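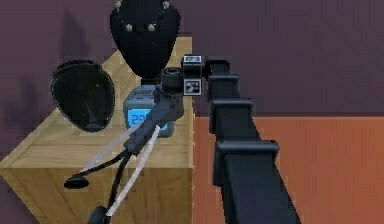
A buyer wrote to us in February that our grading sheet was the first one she had read to the end, and asked why the rest of the site did not explain how the work is done in the same way. The page below was rewritten as a result.

About Zarine

Zarine is a bead restringing and clasp repair workshop. We take in necklaces and bracelets by post and over the counter, restring them, replace worn findings, and send them back with a written record of the work. We do not buy or sell jewelry, and we do not give valuations.

The workshop opened in a single room on the Kallstead road and moved to the present unit in Skasstead when the first lease ran out. The current space has a bench room, a drying cabinet, a packing area and a small front office. The office is open to callers on weekday mornings.

What we work on

Most of the pieces we receive are strung on silk or nylon thread. We also handle coated wire, fine chain with fixed stations, and elastic, although elastic is only replaced like for like and carries no guarantee. Accepted materials include cultured pearl, glass, shell, bone, wood, resin and most hard stones. Amber and coral are accepted after inspection. We do not accept pieces with painted beads if the paint is lifting.

How a job is processed

Each piece gets a job number when the parcel is opened. It is laid out on a grooved board in its original order and photographed before the old thread is cut. Drill holes are checked with a gauge, and any bead with a chipped or sharp hole edge is set aside and reported to the owner. Sharp edges can be eased with a reamer. Cracked beads are returned in a separate bag.

Thread is selected by hole size and weight. For knotted work, the thread is pre-stretched overnight under a fixed load – this reduces the slack that otherwise appears during the first few weeks of wear. Knots are set with tweezers against the bead face. Thread ends at the clasp are covered with gimp unless the owner asks for the original finish to be copied.

Finished necklaces hang for one full day before the final length is measured. Tolerance on a standard 50 cm necklace is 4 mm. A piece outside that figure goes back to the bench.

Records

Job records are kept in a system called Manole, which was written for us and replaced a card index. The last card was number 1271, and numbering in Manole carries on from there. Each record lists thread type, thread size, knot count, clasp and finished length, so a later restring can be matched to the earlier one. Owners can ask for a copy at any time.

Capacity and lead times

The bench room completes almost 700 pieces a year. Normal lead time is three weeks from receipt. Work needed for the December holidays should reach us by 25th September; after that we quote individually. Rush jobs are accepted only for plain strung pieces without knots.

Sending a piece

Use a rigid box and place the necklace in a sealed bag – loose beads move a long way in a padded envelope. Include your name, return address and the finished length you want, measured with the clasp closed. Do not send the original presentation case. Return postage is insured and is charged at cost.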